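Chapter 4
Nesting, Stacking and Rows

By the end of this chapter you should be able to:
explain the difference between nesting and stacking
work out the height of a nested pile
choose a container to suit the things going into it
draw up a simple plan for one shelf

Key words: nest, stack, taper, rim, rise, dead space, footprint

4.1 Where the space goes

In Chapter 3 we measured shelves and cupboards. We treated everything on them as a solid block, which made the sums easy but left something out. A cup is mostly air. So is a bucket, a bowl or a flower pot. When you put an empty cup on a shelf you are giving up room to the air inside it, and this wasted room is called dead space.

There are two common ways to deal with it. The first is to put one hollow thing inside another, and this is nesting. It works when the sides taper, so that the narrow end of one goes down into the wide end of the next. Straight-sided tins will not nest unless they are of different sizes.

The second is to fill a larger container with small things set side by side. Rolls of tape are a good case. A roll has a flat face, a curved edge and a hole through the middle, and it can be put away in more than one direction. Laid flat in a pile, the bottom roll is awkward to get at. Turned on edge in a row, each roll can be lifted out by itself. 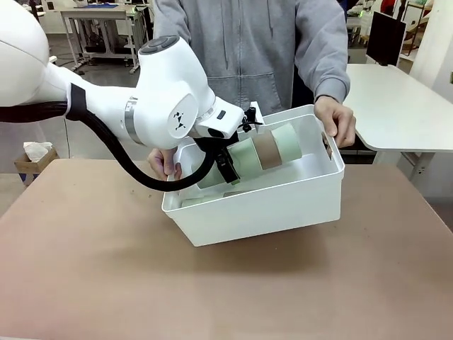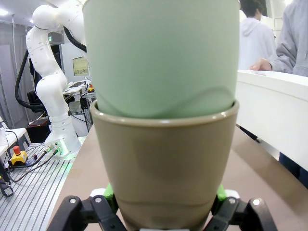
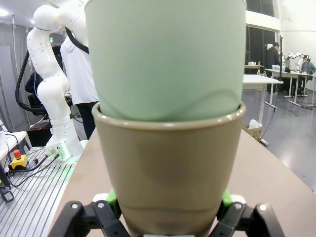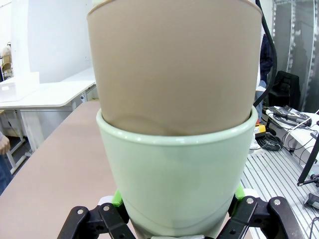 Figure 4.1 Rolls of tape in a row in a white bin (first picture) and one tapered container nested in another (second, third and fourth pictures).

4.2 The rise

When one container nests in another of the same shape, part of it stays above the rim of the lower one. The height that each extra container adds to the pile is called the rise. A small rise gives a short pile, but containers that fit too closely can be hard to pull apart. A large rise makes them easier to separate and takes up more shelf.

Suppose a cup is 79 mm tall. Placed end to end, 1000 of these cups would reach 79 metres. If they nest with a rise of 3 mm, each cup after the first adds only 3 mm, and the whole lot comes to a little over 3000 mm — still far too tall for one pile, but easy to split into several short ones.

Containers of different shapes may also nest, though the rise has to be measured for each pair. It can change if you swap which one goes underneath.

Activity 4A

Find two cups or pots that taper. Measure each one, then nest them and measure again. Now swap them over and repeat. Record your results in a table like the one Apinya Rungrueang drew up for the Plellelow stockroom in Chapter 2.

Keep your figures. You will need them in 4.3, where we plan a shelf 2000 mm long.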